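3.2 Frontage type and effective walkway width

Sidewalk capacity is usually stated in terms of total width, measured from curb to building line. On commercial streets this figure overstates the space people use. Pedestrians keep a buffer from walls, street furniture and open counters, and the size of the buffer depends on what the frontage invites them to do. Tapsell and Chung found that walkers in Dusilach kept closer to blank walls than to shop windows, but their sites included no freestanding retail units.

We therefore separated frontages into 2 classes. Closed frontages present a flat face to the walkway and offer no reason to stop. Open frontages display goods or serve customers directly from the sidewalk. A newsstand often has both, with plain side panels and an open front (Figure 2), and each face was coded on its own.

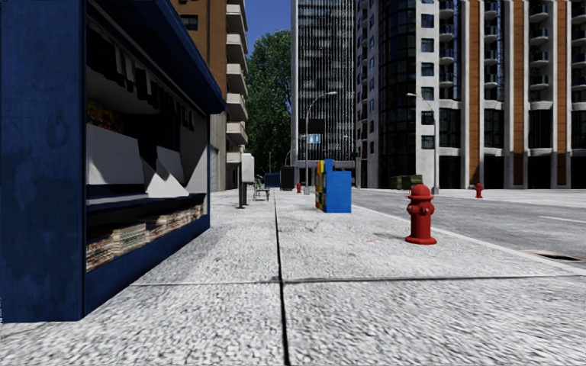 Figure 2. Newsstand kiosk with projecting roof beside a slab-paved sidewalk (computer rendering).

The survey covered 16 block faces in Rekel and Arain. Each was observed in August during the evening peak, and again at midday. Observers recorded the lateral position of every walker crossing a marked line, together with the duration of any stop longer than two seconds. Groups were entered as a single unit and positioned by the member nearest the frontage. Block faces with construction fencing were dropped before sampling.

Effective width was calculated as total width minus the buffer on each side. Where a roof or awning projected over the walkway, its outer edge was recorded separately and was not treated as an obstruction unless the clear height fell below the local minimum. Stopped customers were treated as a temporary reduction in width, weighted by the share of the observation period in which they were present. Of the faces coded as open, 33 had at least one stop during the evening peak. The Wiremitz correction for paired walkers was not applied, as it assumes a continuous building line.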